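Notebook > Diary > Work > Shelf tasks

2020-12-31

In at half past eight. Very few people in the building, and the heating was on low, so I kept my coat on until ten. I had told Deolinda I would finish the write-up on the Sindine package before the year was out, and today was the last chance to do that.

For anyone who has not been reading, Sindine is the add-on that Delach sells for two-armed robots with grippers. You get the software, a head camera mount and a support contract, and in return the robot is supposed to be able to pick things off ordinary shelving and put them back. We have it on trial. If we keep it, the license is 3,000 a year, and the support contract is 800 on top of that. Tomás thinks the price is fair. I am undecided, and I spent most of the day trying to become less undecided.

The test rack is the black wire one on casters. The list for the top shelf today was the whale, the small white bowl, the brown kraft package, the orange thing and the two white boxes. The basket goes on the level below.

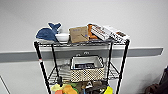
Rack from the head camera, woven basket on the middle shelf.

Wire shelving is a fair test, I think. Half of the places we want to sell into use it, and it is harder for a camera than a solid board. The sales sheet has a line about "open and mesh surfaces," and Valter underlined it in red when we got the kit in August and wrote "we'll see" next to it. The sheet is still pinned up in the kitchen.

I spent the first hour on the setup steps, because setup is a section in the review and I wanted to do it from the manual, with no help. The manual is decent. The translation is a little stiff, and one page refers to a menu that was moved in the last update. I lost twenty minutes to that. I wrote to Delach support and got an answer before lunch from a man named Śliwiński, who was polite and sent me the corrected page. On New Year's Eve that is good service and I put it in the notes.

Calibration went through on the second try. The first time I had skipped a step, and the message on the screen did not say which one. I would mark them down for that. A message that says "incomplete" and nothing else is no use to a customer who has never done it before.

Then the basket work. There are two baskets in the task set, the woven one with the cloth lining and the white plastic one. The job is to reach in under the top shelf from both sides, one gripper by each front post, and deal with the basket between them. The gap is not generous and the arms are thick. 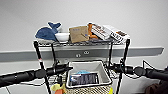 Page last changed: same evening, 21:40 (typo fixed, license price added)

I stood with my hand near the stop button more than I needed to. The control screen is the part of the product I like best. It shows the camera view large, with the arm status down one side, and the text is big enough to read from where I stand. Elisa asked for exactly that in the survey they sent us in the fall. I don't suppose it was only her.

What I don't like is the speed setting. It has slow and normal and nothing in between. Slow is very slow. I ate a sandwich and a pear during one slow run - and I was not hurrying. Normal is fine in open space but I would not choose it for working between two posts. An in-between setting must be easy enough to add. I put that under requests.

Called Abílio at two to ask how they are getting on with theirs at the Grukunwood site. He has had it longer than we have. He said they have logged roughly 200 runs, and that the thing he would warn people about is the bottom shelf. Anything piled up gives it trouble, he said, and soft things next to hard things are worst. He sorts his into bins now. I can't really do that, as a full bottom shelf is one of the conditions we agreed to test.

So the bottom shelf is on the list for January. The task set calls for a bare middle shelf and everything else down at the bottom, close together, with plenty of yellow next to orange next to green.

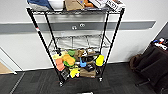
Middle shelf clear, bottom shelf full.

I wrote the draft between three and five. It has sections for setup, manual, control screen, basket tasks, support and price. The bottom shelf section is a heading with nothing under it. My view for now is that we should extend the trial and not buy yet. If they fix the speed setting I would probably say yes. Tomás will argue for signing now, because the renewal price goes up, and he may be right about the money.

Things to do when we are back:
- ask Śliwiński about the speed setting
- reply to Elisa about the survey
- get the August sheet down from the kitchen and scan it
- book the room for the bottom shelf runs

Sent the draft to Deolinda at ten past five and she wrote back "received, go home." Shut down the arms, checked the stop button light, turned off the lamps. Bought bread and a bag of oranges on the way. It was dark and there was ice by the steps. Soup for supper, and I don't plan to stay up for midnight.

3 comments | 8 shares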